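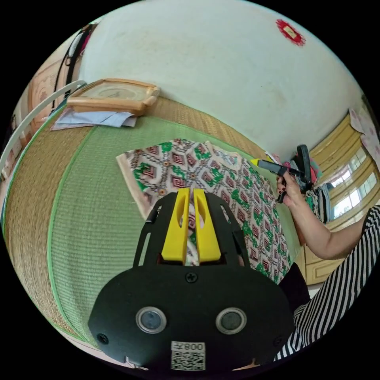 4.2 Folding by hand, with tools

The second task in the course was meant to be the easy one. Students had spent January getting a printed cup onto a printed saucer, and garment folding was put forward by Devendra Tyagi on the grounds that cloth, at least, doesn't break. We approved it without much discussion, a decision we have since had time to reconsider.

The project group, called Lomatwood after the name on its locker, had 6 students and two pairs of handheld grippers. The rules were short. A demonstrator holds one gripper in each hand and touches the cloth only with the fingertips of the tools. Bare hands may lay the garment out before the recording starts and may not come near it again until it stops. Demonstrations were collected in homes, on whatever bed or mat was already there, because the folding policy trained in our lab the year before had turned out to be mainly a policy for folding one gray towel on one gray table.

Each student wrote a folding plan beforehand. Meenakshi Yadav's ran to eight steps. Abhishek Pathak's read "in half, then in half," and we print it in full because it was the plan the group ended up using. Printed fabrics were preferred over plain ones. Santosh Maurya argued that a busy print would give the tracker more to hold on to, and the tracker agreed with him. The students did not, as a repeating pattern makes it very hard to tell which layer of a shirt one is about to pick up. 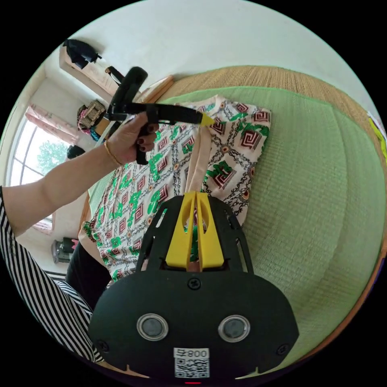 Figure 3. Garment task on a woven mat, viewed from one of the two grippers. The other is held in the demonstrator's left hand, its yellow fingertip pointing toward the cloth.

Figure 3 shows the kind of view the policy receives. Much of the lower part belongs to the gripper itself, and the same black plate turns up at the bottom of every recording. We masked it out in our first training run, on the theory that a thing which never changes can't teach anything. The masked policy closed its fingers early and with great confidence. We put the plate back.

The background was left as it was. An early draft of the protocol asked students to clear the room of anything that was not the garment. Chia-jung Shih pointed out that this would mean clearing the room of her family, and the sentence was dropped. A room with clothes, furniture and a window in it is closer to what a folding robot would have to put up with, supposing anyone ever lets one in.

The most common fault by a wide margin was what the students called a double: the fingers close on both layers when the plan wanted one, or on one when it wanted both. The second most common was lifting too high, which pulls the far edge in and undoes the last fold. Both are easy to see when played back, and both are surprisingly hard to feel through a plastic handle. We had asked for failed attempts to be kept and labeled. For the first 2 sessions they were quietly deleted, out of what we take to be pride.

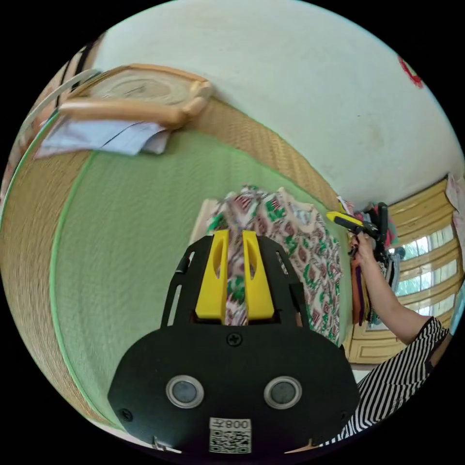
4.3 Labeling

Each recording was labeled by a student other than the one who made it. Labels marked the start and end of every grasp, the number of layers held, and whether the fold matched the plan. The last of these caused most of the arguments. "In half" leaves room for opinion when the garment has sleeves, and Abhishek, as author of the plan, was asked to rule on the disputed cases. He ruled in favor of his own folds often enough that the duty was passed to Meenakshi.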